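Druvlow Sial under-shelf dehumidifier
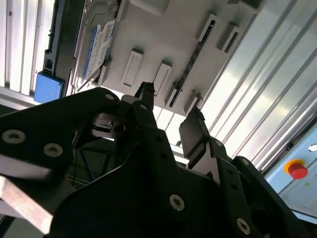

Every August I get asked the same thing by people with a damp pantry or a boot cupboard that smells of pond, and every August I tell them to find out where the water is coming from before they spend any money. Druvlow would like you to start with the Sial. It is a small electric dehumidifier that hangs from the underside of a shelf, and the maker's own leaflet calls it "the end of damp". I stock it. I don't believe the leaflet.

What it is

The Sial is a slim Peltier unit, the kind with no compressor and no gas. A chilled plate inside collects water from the air and the water drips into a tank, which slides out at the front. It runs off a mains adaptor with a lead of 2 metres. There's a light that comes on when the tank is full and the unit shuts itself off at the same time. I have checked the shut-off on every batch so far and it has worked, so credit where it's due.

It fixes up with a bracket and screws, both supplied. The screws are too long for a thin shelf. Measure yours first and buy shorter ones if you need them, or you'll have points coming up through the top among the jam.

What Druvlow claims

The box says "suitable for rooms of any size". No. A unit this small will make a difference in a closed cupboard, a wardrobe, a caravan locker or the space under a sink. Put it in a living room and it will fill its tank eventually, in the way that a teaspoon will eventually empty a bath.

The box also says "silent". There is a fan in it. You'll hear the fan if the cupboard is in a bedroom and you sleep lightly. With the door shut it's much the same as a laptop working on something dull.

"Removes mould" is the claim I like least. Drier air makes it harder for new mould to grow. The mould you already have will sit there until you clean it off, and if the back wall of the cupboard is wet because a gutter is leaking on the other side, it will come back whatever you plug in. I've asked Druvlow to change the wording and they tell me it's under review — it was under review when I asked the time before as well.

What I found

I ran one in the cupboard under my stairs, which is enclosed, unheated and full of coats. The musty smell was fainter after a week. The coats nearest the unit felt drier and the ones at the far end felt the same as ever. In warm weather it collected a fair bit. Once the nights got cold it collected very little, and this is true of all Peltier machines, whatever the packaging says about year-round use. Below normal room temperature they struggle. For a cold garage or a shed you want a desiccant model, which costs more to buy and more to run and does the job.

I also tried it against a tub of ordinary moisture crystals in a matching cupboard on the other side of the hall. The crystals did better than I expected. If you only have one small damp spot and don't mind replacing the tub, try that first. You may not need me at all.

Details

Type: Peltier, no compressor
Weight, tank empty: about 3 kg with the bracket and adaptor
Power: 30 W
Fixing: underside of shelf, bracket and screws supplied
Continuous drain: no
Humidity setting: none, it's either on or off
Colour: white

The missing humidity setting annoys me. The Enier, which is the older model and which I still have a few of, had a simple dial. It was ugly and the dial was stiff but it did mean the thing rested when the air was dry enough. With the Sial you'll want a plug-in timer, and a cheap hygrometer so you know whether any of this is working. Don't go by smell alone. Your nose gets used to a cupboard.

Fitting it

Leave a hand's width clear in front of the vents. Don't hang it above anything you'd be sorry to drip on, as the tank is awkward to slide out level when it's full. Keep the lead away from the hinge side of the door. If you have to drill a hole for the lead, seal round it afterwards, or you'll be drying the whole house through a gap the size of a coin.

The filter is a bit of foam behind a clip. Rinse it when it looks grey. Druvlow sells replacement filters in a pack under the name Tesisis, with a "fresh air" scent added. I don't stock those. Scent in a food cupboard is a bad idea and the plain foam lasts for ages if you're gentle with it.

Returns

Send it back if it doesn't suit. I'd ask that you empty the tank and dry it before you post it, having had one arrive in a box that had more or less turned to porridge. Screw holes in your shelf are your own affair.

Who should buy it

Someone with a closed cupboard in a heated house, no leak, and a socket close by. Rent a flat with a clammy wardrobe on an outside wall? It's worth a go, and pulling the wardrobe forward a little will help as much again. Anyone with a tide mark on the plaster should ring a builder and keep their money for the bill.

Orders in before noon on Saturday go out the same day.

200 shares
3 comments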